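Osthorpe Shared Workshop — Member Help Pages
Category: Grippers and end tools

Small block turns in the fingers when lifted from the table

Posted by Pladton, November 23, 2022

I am building a hand-held two-finger gripper at the workshop's shared bench. The linkage follows the Pillow plans held in the workshop library, with two arms and two pivot screws in each. The fingers are painted. They close squarely when empty. When I pick up a small wooden block and lift it, the block rotates forward and leaves the fingers at the lower corner. Over 100 lifts I recorded the same fault on most attempts, whatever force I applied at the handle. Fruit of moderate size is held without difficulty.

I should be grateful for advice on whether the fault lies in the linkage or in the finger surfaces. I would prefer not to remake the arms before the December open bench.

Vakulenko

The linkage should be checked first, as it is the quicker of the two. Close the fingers on a strip of card and attempt to rock each fingertip by hand. If a tip moves more than 2 mm, the pivots are loose. Tighten each screw until the arm stiffens, then release it by a small amount until the arm moves freely under its own weight. Both arms must feel the same. An uneven pair will bring one finger to the block ahead of the other, and the block will turn before the second finger makes contact.

If the pivots are sound, attention should turn to the fingers. Paint is a poor gripping surface and becomes worse as it chips, because a small hard object then rests on the high spots only. Soft fruit conforms to the finger and conceals the fault. I removed the paint from the inner faces of my own pair and bonded a thin rubber sheet in its place. The outer faces may remain painted.

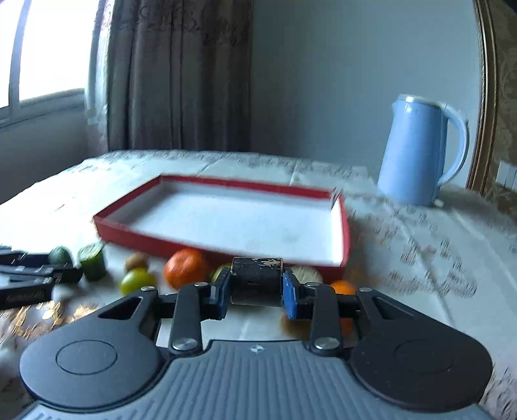 Painted fingers closed on the small block, with the tray and fruit beyond.

Please note also where the block is taken. It should be held at the middle of its height — a block held near its top edge will swing on any finger.

pillow_bench_6

Rubber bands. I wrapped 3 on each finger and have had no trouble. They perish after a while and must be replaced.

Pladton

I thank both members for their replies. The left arm was found to be loose at the lower pivot and has been adjusted. The rotation is reduced but has not been eliminated. I shall fit rubber sheet to the inner faces and report the result on this page. May I ask what adhesive was used?

Vakulenko

Contact adhesive, applied thinly to both surfaces and clamped overnight.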